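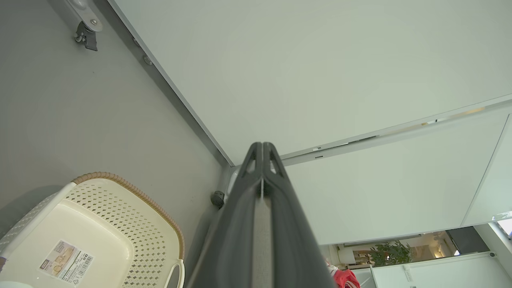
Page 4 of 9

Speaker notes: Learning to handle laundry from wrist and head cameras
Presenter: Maja Adamczyk, Pelkonen Laboratory, Undley

Opening. Thank the chair. State the question before anything else: does a policy trained on wrist views alone cope as well as one that also has the head view? The Culta trials were designed to answer this and nothing wider.

Method. The training set holds 1276 demonstrations, all recorded in furnished rooms. At the wrist, the gripper fingers fill much of the view and the basket may show only at one side. Explain that we left such views uncropped. Earlier work in the group cropped them, and the policy then lost track of the basket rim.
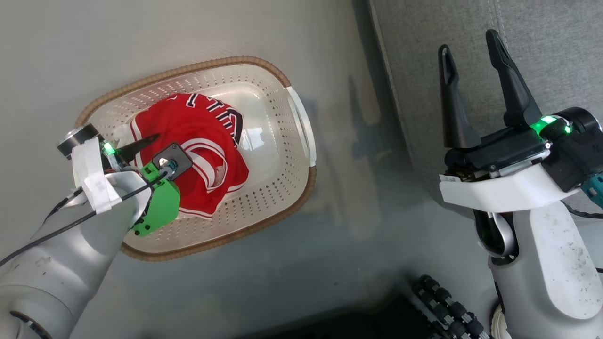 The head view gives the policy the basket and the garment together, along with both arms. A crumpled jersey has no fixed shape, so the labels mark a region for the grasp and leave the exact point open. Pause here if there are questions on labelling.

Result. Over 470 test runs, the two-view policy dropped fewer garments than the wrist-only policy. The gain was largest for garments lying close to the basket wall - the audience may ask why, and the honest reply is that we have not yet separated the causes.

Limits. One type of basket was used throughout. Training stopped at 2000 steps per stage for both policies.

Next slide: the Clorodar comparison. Allow 4 minutes.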